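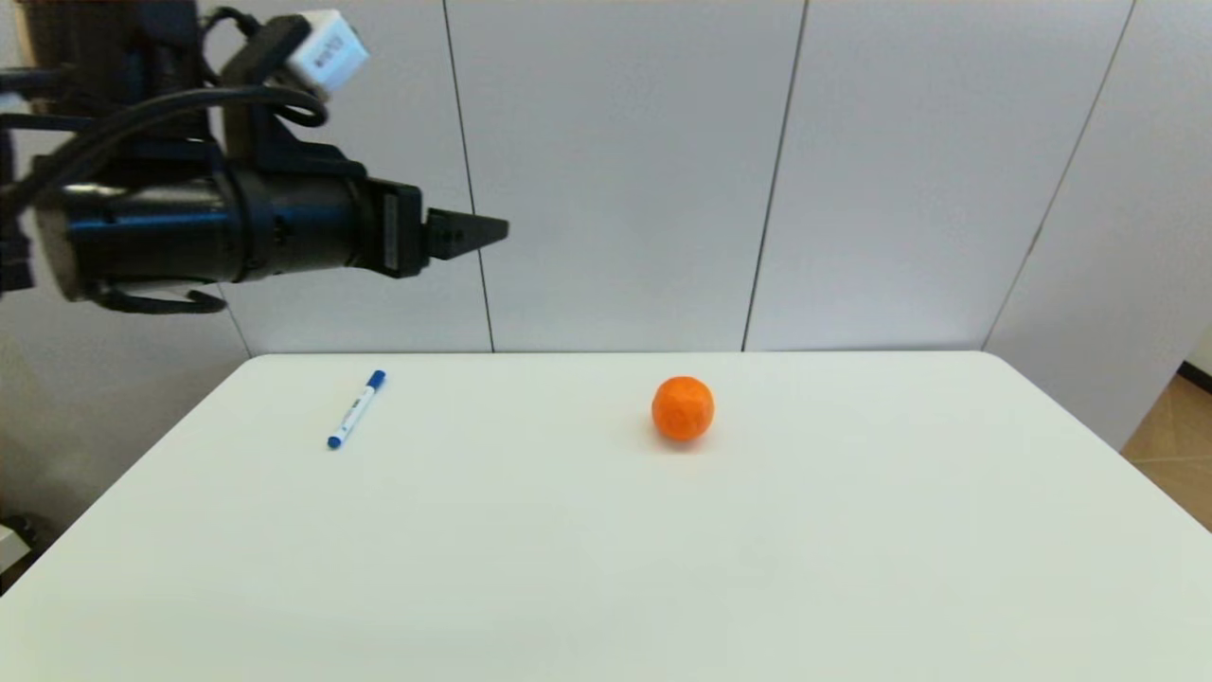 Tischfläche weiß, Kleinteile: Galerie zum Arbeitsplatz 4

Standort Zorach, Bereich Layug. Zum Platz gehören die Tischplatte, die Rückwand und die Kleinteile auf der Fläche. Platz 4 führt die Inventarnummer 921, die Platte wurde von Herken geliefert, die Wandverkleidung von Horkorden.

Rückwand: Paneele, weiß, hinter der hinteren Tischkante. Reinigung nebelfeucht, ohne Scheuermittel. Ersatzpaneele lagern in Regal 31.

Kleinteile: Marker mit weißem Schaft und blauer Kappe, Schaft bedruckt. Dazu eine orangefarbene Kugel in der Art einer Mandarine, Oberfläche leicht genoppt. Beide Teile liegen direkt auf der Platte, ohne Unterlage.
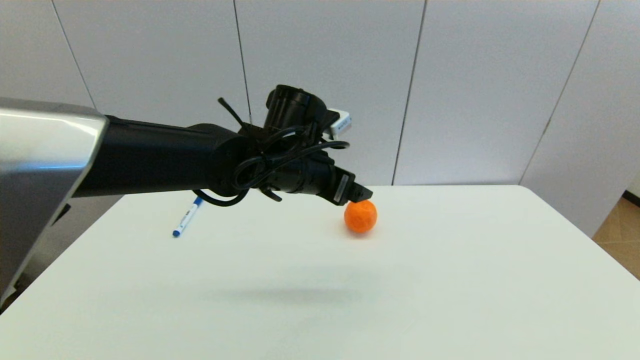
Für Marker gilt an allen Plätzen: Ablage nur mit aufgesetzter Kappe. Tintenflecken auf der Platte sind am selben Tag mit Isopropanol zu entfernen, danach klar nachwischen. Runde Teile werden nach Gebrauch in Schale 2 gelegt, da die Platte keine Randleiste hat.

Plattenkante: Die Ecke ist gerundet ausgeführt. Beim Umstellen den Tisch am Gestell anheben, nicht an der Platte. Der Abstand zur Wand wird nach jedem Umstellen neu geprüft und im Platzblatt eingetragen. 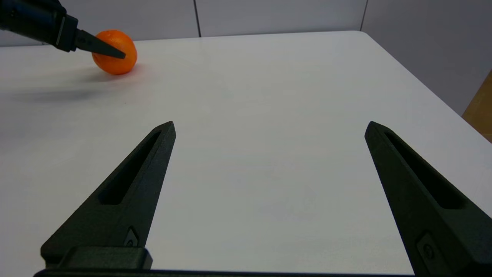

Orangefarbene Frucht vor der hinteren Tischkante, Wand mit zwei senkrechten Fugen.

Stand der Galerie: Juli. Die Plätze 2 und 31 folgen nach Abschluss der Plattenmontage.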